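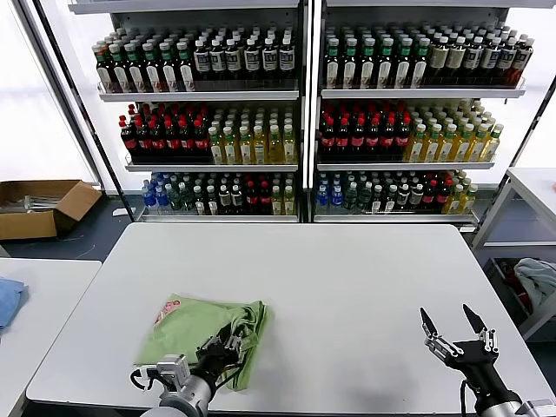

Ticket: Object labels and captions not matching prints in gallery kiosk, Khoo exhibition
Opened by: Marlina Hutapea
Assigned to: Yoga Sitompul
Product: Pruseva collections database, kiosk module
Site: Elldale Photography Gallery, ground floor
Priority: High
Status: Resolved, monitoring
Opened: October 16, 2026

Problem as reported

The touchscreen kiosk for the Khoo exhibition shows the wrong caption for a large share of the photographs. The image is correct and the accession number under the image is correct. The title, date and process line belong to a different print, normally one from the same series. Visitors have been reading a 1974 harbor view captioned as a 1981 studio portrait. The printed wall labels are not affected.

Steps to reproduce

Open the kiosk home page. Choose Browse by Series. Open Night Ferries. Select any thumbnail past the first row. Compare the caption with the wall label or with the record in Pruseva.

Expected: caption matches record.
Result: caption belongs to the record that follows it in the series.

Environment

Kiosk client and database are both on the current release. The exhibition set was built from a saved search and published with the Zornilell export profile. The set holds 760 records. The full Khoo archive in the database holds 3,533 records, of which 2,683 have an approved image. Only approved images can be published.

Log

Entry 1, Yoga Sitompul
Reproduced on the gallery kiosk and in a desktop browser pointed at the kiosk URL. This rules out the kiosk hardware and its local cache. Cleared the cache anyway. No change.

Entry 2, Yoga Sitompul
Opened the records for Night Ferries directly in Pruseva. Titles, dates and process lines are correct in every record checked. The fault is in the export or in the way the kiosk reads it.

Entry 3, Yoga Sitompul
Pulled the export files from the publish folder. The profile writes two files: an image manifest and a caption file. The manifest is keyed on accession number. The caption file has an accession number column, but the kiosk template joins the two by row position inside each series. As long as both files have the same rows in the same order, there is no visible error. In Night Ferries the caption file has one more row than the manifest.

Entry 4, Marlina Hutapea
The curators added verso scans in February for prints with inscriptions on the back. Could those be the extra rows? They were entered as child records under the print.

Entry 5, Yoga Sitompul
Checked. Verso scans are not the cause. Child records are excluded from both files by the profile. The extra row is a parent record for a print that was withdrawn from the show on conservation grounds. Its image approval was removed, so it dropped out of the manifest. Its caption was left approved, so it stayed in the caption file. Every caption after that row in the series is off by one.

Entry 6, Yoga Sitompul
Ran a comparison of the two files across the whole set. Result: 3 records are present in the caption file and absent from the manifest. They fall in Night Ferries, Depot, and Rooms for Rent. All three were withdrawn on the same conservation report. The remaining series have matching row counts and matching order, and their captions are correct on the kiosk.

Entry 7, Marlina Hutapea
Confirmed against the checklist. Those are the withdrawn prints: two chromogenic prints with active color shift and one gelatin silver print with lifting emulsion. They should not appear anywhere in the public set, captions included. The loan paperwork for the replacements is not signed, so there are no substitute records to add yet.

Entry 8, Yoga Sitompul
Interim fix. Set caption approval to No on the three records. Republished the set. Both files now have the same number of rows in every series. Kiosk captions in Night Ferries and Depot match the records.

Rooms for Rent still wrong. Reopened.

Entry 9, Yoga Sitompul
Rooms for Rent has a second fault. The series contains two prints with letter suffixes on the accession number. The manifest sorts the suffix as upper case and the caption file sorts it as entered. One of the two was entered with a lower case letter, so the pair is swapped in one file. Corrected the accession number to upper case in the record and added a note to the record history. Republished. Series now correct.

Entry 10, Yoga Sitompul
Changed the kiosk template to join on accession number in place of row position. Tested on the staging copy with caption approval turned back on for one withdrawn record. The orphan caption was ignored and the other captions held their places. Turned approval off again. Template moved to live after closing.

Note on the template: a print with no matching caption now shows the accession number and the line "Caption not available." Earlier it would have shown whatever text was in that row. Front desk staff should report that line if they see it.
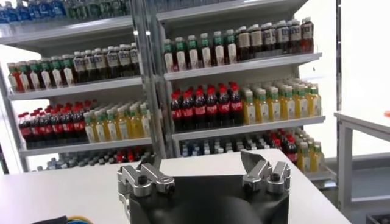
Entry 11, Anisa Wibisono
Does the new join cover the large-print captions too? Those come from the same caption file but a different template, and the audio guide script list is built from it as well. I compared Depot in large print this morning and the second half still runs one ahead.

Entry 12, Yoga Sitompul
Large-print template was not changed in Entry 10. It was also reading a saved copy of the caption file from before the republish, so the interim fix did not reach it. Applied the same join and pointed it at the live file. Depot and Night Ferries now correct in large print. The audio script list uses accession numbers throughout and needs no change.

Entry 13, Anisa Wibisono
Checked all series in large print against the wall labels. No mismatches.

Entry 14, Teresa Seixas
Please keep this open until the replacement prints are in. I would like to see one full publish with new records before it is closed.

Entry 15, Yoga Sitompul
Agreed. Status set to Resolved, monitoring. Remaining actions:

Add a validation step to the Zornilell profile that stops the publish if the two files differ in row count. Owner: Yoga Sitompul.
Amend the withdrawal procedure so that image approval and caption approval are removed together. Owner: Marlina Hutapea.
Check the archive for other lower case suffixes. Owner: Melati Saragih.
Republish when the replacement records are approved. Owner: Marlina Hutapea.

Entry 16, Melati Saragih
Suffix check done on the full archive. No further lower case entries found. Report saved to the ticket folder.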